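Filed under: Workshop log / Finishing

January – water-based topcoat, second round of test boards

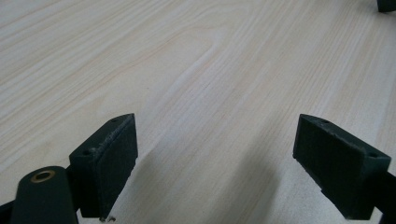
Started at 8:40 with the Marikar boards, which had been sitting on the rack since the last entry. First coat sanded back with 320 and wiped down. Some dust nibs along the left end of board 2, none worth stripping for. I switched from the foam brush to the short-nap pad and the lap marks were much fainter.

Mixed the Vemex at the ratio on the can, then a second cup with 5 percent water added. Total in the first cup was 221 g. The thinned cup levels better but wants to run on the edges, so go light there and tip off right away. Dionysis Petridis thinks we should leave it unthinned and just work faster. We tried it his way on the offcuts and I got drag marks after maybe three minutes. He got fewer.

Room was at 74 degrees with the heater on low. Humidity meter is reading odd again, so I left that column blank.

Stain notes: the Emo gray over bare maple went blotchy, same as last time. With a coat of conditioner first it was even but paler than the customer chip. Two coats of gray gets close. Put the wet rag in the can with the lid, please – I found one balled up on the sill this morning.

Rub-out: did half of board 3 with the gray pad and half with 500 paper and soapy water. The paper side has the better feel, but it cut through at the front corner. Ease the corners before the first coat next time, and stay off them with the paper. I touched up the spot with the thinned mix and the ring still shows from the side.

Water glass test on board 1: left for an hour, faint mark, gone by lunch. Coffee left a brown edge that came off with a damp cloth. Have not tried alcohol yet.

The Jevitley job needs roughly a quart for the shelves, more if they go ahead with the backs. I have not ordered any. Price went up on the satin, semi-gloss is the same as before.

To do: third coat on 1 and 2, scrape and redo 3, label the cups. The small strainer is clogged. New ones are in the drawer under the scale.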